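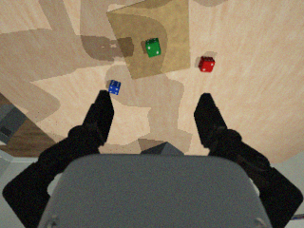

Fetlow sim, gripper view with the three dice

Going to an open day at a robot lab with two kids, what should I ask?

Posted by Itzel Ocampo, May 2, 2021

Hi all! My sister got us spots at the Endivau open day next month (me plus my two, who are nine and twelve) and I want to make the most of it. The invite says there's a talk, a tour, and then a "simulation demo" where you watch a robot arm work with dice on a computer screen. They sent a few stills with it and I've put them in this thread. My twelve-year-old is thrilled. My nine-year-old heard "on a computer" and her face just fell, because she wanted to see a real robot, and to be fair so did I.

Has anyone here been? Is the demo worth sitting through, or should we head straight for the tour? And what do you even ask these people? I work in a dental office, I don't know a thing about robots and I don't want to be the mom who stands there nodding. Parking tips welcome too, I saw it's 4 dollars but not whether they take cards.

Hamish Cairns

Went last June with my nephew and had a great time. Do the demo first! They run it in groups of 21 and the later ones fill up, so we only got in because somebody's kid needed the bathroom and they gave up their seats. 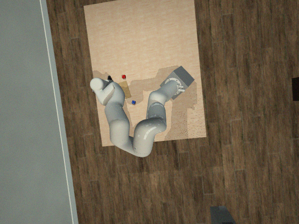

Dice tasks are a nice thing to show kids because everybody already knows what a die is, and you can guess along with what the arm should do next. The person running ours kept switching between views, and the one from up high is where I'd get your nine-year-old to look. You see the whole arm bent around in a big U over the table, with the red die and the blue one looking tiny next to it, and then it sinks in how much arm there is for such a little job. My nephew yelled "that's way too much robot" and the whole room cracked up. After that they let people call out questions, and the good ones were all simple. How does it know where the die is? What happens if it drops one? Can you make it go faster? (They will make it go faster if you ask. Ask.)

One more, and this was the best thing I asked all day: "what's different when you do this with the real arm?" Our guide talked for ten minutes straight and you could tell she'd been waiting for that one. Shadows, she said, and lighting, and how things slide when you touch them. They try stuff out over and over on the computer before they let the real arm near anything. She said one setup had been through 1,044 tries before lunch, which my nephew has repeated to everyone he's met.

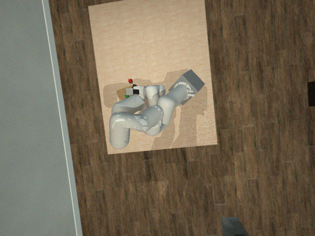

As for the real robot, yes, there was one on the tour when we went, behind a clear panel, and it waved. So tell your daughter to hang in there. I'd call ahead and check it's still part of the route though, they were talking about moving it to the other building. Bring a snack, the café line is terrible.

Lakmal Sultana

cards only at the parking machine, no cash. use the Chambi street entrance, the main one backs up

Tzu-hsuan Tseng

I've helped out at a couple of these at a different place (Foltel, smaller, much worse coffee) and I mostly agree with Hamish, except I'd do the tour first with a nine-year-old. Mine was wiped out by the time the talk finished and there are 50 chairs and no room to wiggle. Let her see the real arm, then she'll have something to compare the screen one to.

Please don't worry about nodding. The folks who run demos spend all week with people who already know everything, and they love getting somebody new. Ask what each view on the screen is for. Ask what the fingers are like to pick things up with, and whether a die is harder than, say, a sock. My son asked if the robot ever gets to roll the dice, and the guy wrote it down!

Also wear real shoes, at ours they turned away anybody in sandals and there was one very sad dad in the lobby.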